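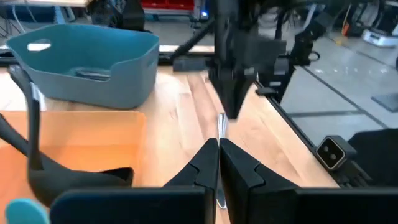

Spoon, orange tray, black heel and teal-blue bin on one of the tables at Govura.

An Afternoon Among the Ladles: Govura Opens Its Doors
2026-09-23
By Fidel Huenchumán

The Number 167 bus stops across the street from Govura, next to a tire shop, and the driver asked whether I was sure. I was fairly sure. I had a printed ticket for the open day, bought for 18 dollars back in March, when paying money to look at other people's kitchenware still felt like a bold idea.

Govura occupies the ground floor of the old Vasiliauskas building and lends out household goods. You join, you borrow a stockpot or a folding chair or a pair of shoes for a wedding, and then you bring it back in the condition you found it. The ticket covered a tour of the shelves, a session at the sorting tables and coffee. I will deal with the coffee now and get it over with. It was hot.

The tour began with a short talk on the catalog, which is called Nusero and replaced an older one called Menuser. I gather the change was not painless. Under Menuser, things were filed by the room they came from, so a vase from a bathroom and a vase from a dining room lived on separate shelves and never met. Nusero files by use. A man in the second row wanted to know the use of a vase in a bathroom and got a much longer reply than he had bargained for.

Then we were let loose on the sorting tables, and I stopped looking at my watch. The tables are light wood with the grain running lengthwise, and one of them has a black rail down its edge that I leaned on more than I should have. What comes back from members gets spread out there before it goes to the shelves. I have been to museums with less going on. A teal-blue plastic bin with a handle cut into the end, an orange tray you could nearly see through, a high-heeled shoe in black, a spoon. The heel had a tall curve to it and I spent a while trying to work out the size without picking it up, as we'd been asked to keep our hands behind us for the first part.

The spoons get their own page in the handout. So does flatware in general. Govura lends it in sets, and a set is supposed to go out complete and come home complete, which anyone who has ever hosted a dinner will recognize as fiction. My own drawer at home contains forks from at least two marriages, only one of them mine. The handout suggests laying each piece down singly and looking at it properly before deciding where it belongs. I thought this was fussy until I tried it.

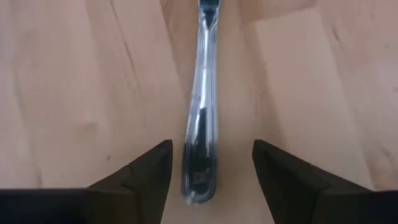

Flatware, handle end. Rounded at the bottom, slim at the neck, polished all over.

Look at only the handle of a thing you use every day and you may find you can't say what it is. There was a piece with a teardrop-shaped end and a shine that picked up blue and white all the way along, and from where I stood it could have been a fork or a table knife. I committed to fork. My neighbor committed to knife, with a confidence I found unattractive. We were moved along before the matter was settled, and I have thought about it on two separate bus rides since.

There is apparently a right way to polish these, and it is covered on page 3 of the handout, after the parking map. Dry cloth, along the length, never in circles. I do circles. I have always done circles, and I intend to go on doing them with a slightly worse conscience.

After the flatware came the larger kitchen tools, and the crowd thickened. People have views on larger kitchen tools. The woman in front of me told the guide that a ladle should hold exactly one serving, and the guide asked a serving of what, and for a minute it looked as if the tour might end there. The handout lists 226 borrowable items under Kitchen, and I would guess that most of the arguments are about the same few of them. Labels help. They're small and white and go on the handle, though I'd have liked the wording to be a bit less guarded. A code that tells me I am holding a utensil has not told me much.

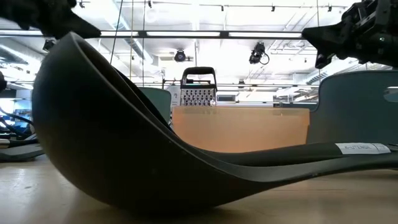
My favorite thing of the day was a box grater. I own one. I have owned it for years and have bled on it regularly, so I can't claim novelty, but it is different seeing one out on a table with its black handle arched over the top and all those rows of small holes, with no cheese anywhere near it and no one in a hurry. I found I rather admired it. The big black ladle had its supporters too. It has a bowl deep enough to bathe a doll in, and a long flat handle, and it would solve my soup problem and create a storage problem in the same afternoon.

The last half hour was questions. Late fees exist and are modest. Shoes can be borrowed in pairs only. Membership is 100 dollars a year, and the form asks you to list anything you have broken in the past twelve months, which I assumed was a joke and left blank. It was handed back to me.

I joined anyway. So far I have borrowed one grater, so that I now have two, and a stockpot that doesn't fit through my kitchen door with the handles facing the way I prefer. The pot is due back in three weeks. The 167 runs until early evening, and the stop for the return trip is on the tire shop side.

Contact the editor | Copyright 2026 Fidel Huenchumán | Back to top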